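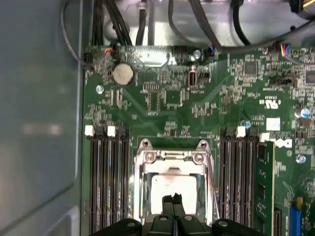
Figure 1. Server motherboard with the CPU socket between two banks of memory slots.

Comic timing in radio sketches: project report
Valtteri Ojala, supervised by Veikko Karppinen

2. Material and method
The corpus is 24 sketches from the Paltano comedy series, with a total running time of 336 minutes. Pauses before each punchline were marked by hand from the waveform. Nine sketches were marked twice as a check on consistency.

3. Results
Pauses were longer in two-handed sketches than in monologues. Studio laughter hid the start of 27 punchlines, and these were left out of the averages.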